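How a Sock Gets Made

Most people put on socks every morning without looking at them. A sock is a tube with one end closed and a bend in the middle. Making that bend is harder than it sounds, and for a long time it was done by hand.

First comes the yarn. Cotton grows as fluffy white fiber around the seeds of the cotton plant. The seeds are taken out, the fiber is combed so the strands lie the same way, and then it is twisted. Twisting is what makes it strong. Pull a bit of cotton ball apart and it comes away easily. Roll it tightly between your fingers first and it is much harder to break.

Wool is twisted into yarn too, but it comes from sheep. Many socks also have a little nylon in them, so the heels last longer, and a little stretchy yarn near the top.

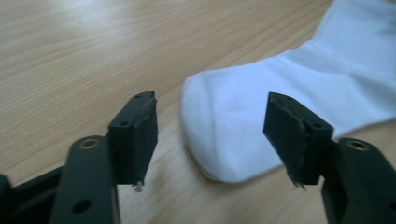 Next, the yarn has to become cloth. There are two main ways to do this. Weaving uses two sets of threads that cross over and under each other, like the strips in a paper place mat. Knitting uses loops. Each loop is pulled through the loop before it, row after row. Bedsheets and jeans are woven. T-shirts, sweaters and nearly all socks are knitted.

Loops can change shape. When you pull on knitted cloth, the loops get wider or longer, and when you let go they mostly spring back. Woven cloth with ordinary thread hardly stretches at all. A woven sock would have to be very baggy for your heel to get through the narrow part at the ankle.

In a sock factory the knitting is done by a machine with its needles standing in a circle. Each needle has a tiny hook at the top and a little latch that opens and closes. The needle goes up, catches the yarn, and comes down again, pulling a new loop through the old one. A small machine at the Skimico factory has some 600 parts that move, and it has to be oiled before the morning shift starts.

The machine usually starts at the cuff and works down. It knits around and around to make the leg. Then it gets to the heel and has to do something different.

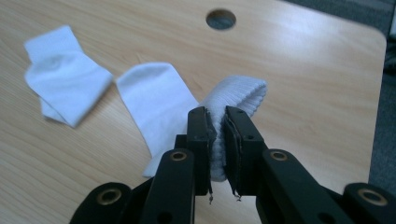
Margareta Vasiliu

A plain tube would bunch up at the front of your ankle and pull tight at the back. To make room for the heel, the machine stops going around. It swings back and forth instead, using only half of its needles. The rows get shorter and shorter, then longer and longer again. This makes a little pocket. If you turn a sock inside out you may find a slanting line on each side of the heel, where the short rows meet.

After the heel, the machine goes around again for the foot. The toe is another pocket, made the same way as the heel. When the sock drops out of the machine it still has a hole at the toe, and that hole is sewn or linked shut. Run your finger across the inside of your sock near your toes and you will probably feel the seam.

Now back to the top. The cuff has to hold the sock up, so it is often knitted in a pattern called rib. There are two sides to every knitted loop, a smooth side and a bumpy side. In rib, columns of smooth loops take turns with columns of bumpy ones. The bumpy columns sink back and the cloth pulls in, a bit like a folded paper fan. When you stretch it the folds open up.

Long ago people did all of this with needles and patience. A knitter worked with four or five short needles, pointed at both ends, and one pair of socks could take a week of evenings. My neighbor Oana Bucur still knits hers that way. She counted the stitches in one heel for me and got 989, which she said was more than she had expected. 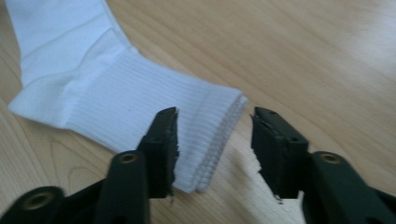

Oana also told me that I should not make hand knitting sound slow, because she can turn a heel between supper and nine o'clock, and the part that takes her longest is making the second sock come out the same size as the first.

Try this at home

You need an old sock that nobody wants, a ruler, a magnifying glass and a grown-up with scissors.

Lay the sock flat and measure across the cuff. Stretch it as far as it will go and measure again. Do the same across the foot. Write down which part stretched more.

Look at the outside of the foot through the magnifying glass. You should see rows of small V shapes. Each V is one loop. Turn the sock inside out and look for bumps.

Ask the grown-up to cut straight across the leg. Find a loose end of yarn at the cut and pull it gently. Sometimes a whole row will come away at once. If it gets stuck, try from the other cut edge.

Words to know

Fiber: a very thin strand, like a hair.
Yarn: fibers twisted together into a long string.
Rib: knitting with raised columns that stretches well.
Gusset: an extra piece that makes room in a sock or other clothing. Some hand-knitted heels have 2.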